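Home
Posts
Kitchen
Index
Contact

Sorting wooden chopsticks by length and tip wear

The drawer next to the sink in the Bumville apartment had been due for a sort since December. It holds the flatware tray, two peelers, a tea strainer and, along the back wall of the drawer, every wooden chopstick I have acquired in the years I have lived in this building. The chopsticks were the problem. They don't fit the tray, so they drift forward each time the drawer closes, and eventually one of them lodges under the front lip and the drawer stops an inch short.

I keep a household inventory in a plain text file. It started as an insurance record when I moved out of the Padedholm place and has grown well past that purpose. The file stood at 3,603 lines before this job. Chopsticks were on one of those lines, entered as "chopsticks, wood, various," which is a poor entry. It gives no length, no finish and no count of usable pairs.

The working method was as follows.

First, empty the drawer completely and vacuum it. Crumbs collect in the corners and under the liner. The liner itself is ribbed shelf rubber and can be washed in the sink with dish soap, then hung over the shower rail.

Second, wash the sticks by hand. Unfinished wood should not go in the dishwasher. The heat raises the grain, and once the grain is raised the surface holds starch and feels rough on the lip. I use warm water and a soft sponge, wipe along the length from the thick end to the tip, and stand the sticks in a jar with the tips up. They get a full night to dry. Putting them away damp is how the last batch got black spots near the ends.

Third, measure. A tape measure is adequate but a steel rule is easier, with the thick end butted against a stop. I used the side of a cutting board clamped to the counter. Anything within 2 millimeters counts as the same length for pairing. Beyond that, the difference can be felt when the tips are brought together, particularly with slippery food such as glass noodles.

Fourth, check for straightness. Roll the stick on a flat, hard surface and watch the tip. A straight stick rolls with the tip staying low. A warped one lifts and drops once per turn. Square-section sticks can't be rolled, so sight down the length toward a window.

Fifth, inspect the tip. I grade tips as sharp, rounded or frayed. Frayed ones go into the garden tub as seedling stakes. Rounded ones can be brought back with 220-grit paper and a drop of food-safe mineral oil, but I only bother if the partner is in good condition.

The cooking sticks are a separate category. I have one pair, bought at the Mineck hardware store, and they are much longer than the table ones. They are used for turning things in hot oil and for loosening noodles in the pot. They hang on a hook by the stove and never go in the drawer, so they were measured and logged but otherwise left out of the sort.

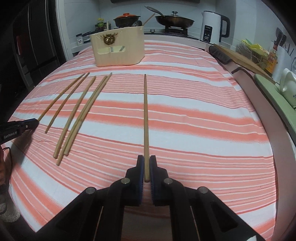

Pairing is the slow part of the job and it needs more flat area than my counter has, so I do it on the long table. The sticks want to lie roughly parallel with a little space between them, because a heap hides the tips. A striped cloth is a mixed blessing for this. The coral, orange and white bands make pale wood easy enough to find, but they vary in width, so they are no use as a measuring grid, and the eye wants to use them as one. A plain dark towel would be better for judging taper. I take one stick as the reference, set it apart on the right with the narrow end pointing away, and compare the others against it one at a time. When a match turns up, the two get a rubber band around the thick ends and leave the table. Then the next stick becomes the reference.

For storage I had been considering a Brito drawer divider, the spring-loaded kind. It is a decent product but the tensioned ends would bear on the drawer sides, and mine are thin. I cut a strip of pine lath to the inside width of the drawer instead and fixed it 70 millimeters from the back wall with two small brass screws. That makes a channel. The pairs lie across the drawer in it and can't travel forward. The screws go in from below, through the drawer bottom, and the heads are countersunk so they clear the runner.

The drawer now closes fully. The inventory entry has been replaced with one line per pair, giving length in millimeters, section (round or square), finish and tip grade. Unmatched sticks are listed separately at the bottom and stay in a jar until next year. If a partner hasn't surfaced by then they will go out to the seedlings with the frayed ones.

Still to do: the tea strainer has a broken solder joint at the handle, and the second peeler needs a new blade.

Recent posts

Relining a shallow drawer with ribbed rubber
Mineral oil on cutting boards, one year of notes
Descaling with citric acid
The inventory file: format and conventions
Replacing the gasket on a pressure cooker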